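Mondance lab puts two grippers head to head on tape, tools and other bench clutter

11/14/23

Mondance has wrapped the first round of a gripper comparison it started in October, and the short version is that the fancier controller mattered less than the fingertips did. Full numbers are due with the second round. What follows is what the company would share so far, plus a few things from a visit to the bench.

The setup: two arms facing each other across one table. Same task list for both. One side runs Limura fingers, the other runs a set from Kwak, a small shop better known for packaging line parts. Both sets are two-finger parallel designs. Controllers come from Rovia, which also supplied the software that logs every attempt.

Target for the round was 3,000 picks total. They got there, but late. A firmware update from Rovia ate up several days and a chunk of early runs had to be thrown out after the force readings were found to be off. Mondance says it re-ran those from scratch instead of trying to correct them after the fact. Good call probably.

Why these objects? The list is boring on purpose. Rolls of tape, hand tools, small plastic parts, cables. Stuff you'd find on any workbench. Mondance sells automation to small repair and assembly shops, and those customers don't have neat bins with one part facing one way. They have a box with things in it. The dish rack is a recent addition and it has turned out to be the meanest item in the whole test, because the thin rods are easy to snag and a finger that closes a little too low will take hold of the rack along with the object.

On simple picks from an open box, the two finger sets came out close. Mondance won't publish a percentage yet, says the gap is small enough that the second round could flip it. On placing into the rack the gap got wider, in favor of the narrower fingers. The wider pad holds better once it has something but it needs room on both sides and the rack doesnt give it any.

Rolls of tape were a story of there own. Grab one flat across the outside and the gripper has to open wide. Grab the edge, with one finger through the hole, and it takes much less travel, but the roll can swing or tip when it's lowered. Operators were told to use the edge grip for all rack runs so the results could be compared. Some of them didn't love it. One note in the log reads simply "roll turned again, see last 2."

Camera placement was the other fight. The team began with a fixed overhead view, then switched to one at head height looking down across the table. Better for judging depth at the rack, worse when an arm reaches in and covers what it's about to pick. Anything in the box behind the rack tends to vanish under the gripper at the wrong moment. A second view from the side is on the list for next round, budget permitting.

Black cloth stays on the table. It cuts glare off the surface, though dark objects are harder to find against it, and wrinkles can confuse the edge detection. The team is looking at a gray mat.
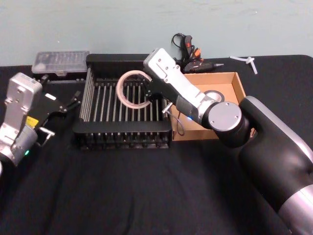
Controller results are thinner. Rovia supplied 2 versions, and the newer one is supposed to smooth out small corrections near the end of a move. Operators said they could feel it. The logs are less sure. Average time per pick dropped a bit, but operators also had weeks of practice by then, and the test wasn't set up to pull those apart. Mondance admits as much and plans to shuffle the order next time, so half the sessions start on the new version.

Wear is worth a mention. The Limura pads were swapped once at 1,000 picks, as scheduled. Kwak's pads were left on for longer at the maker's request and showed some rounding at the tips, with no clear drop in grip so far. Replacement cost wasn't disclosed for either one. Swap time was, sort of: "a coffee break" for Kwak, less for Limura.

What's next: round two adds handoffs between the arms, which were left out this time to keep the scoring simple. Softer objects too, cloth and foam mostly. The rack stays. Mondance also wants to try mixed fingers, one type on each arm with the jobs split up so the narrow set does the placing and the wide set does the lifting, and says early tries on that look promising but are nowhere near ready to report.

No date for the full write-up. The task list and scoring sheet are available from Mondance on request, the raw logs are not, at least until Rovia signs off on the format.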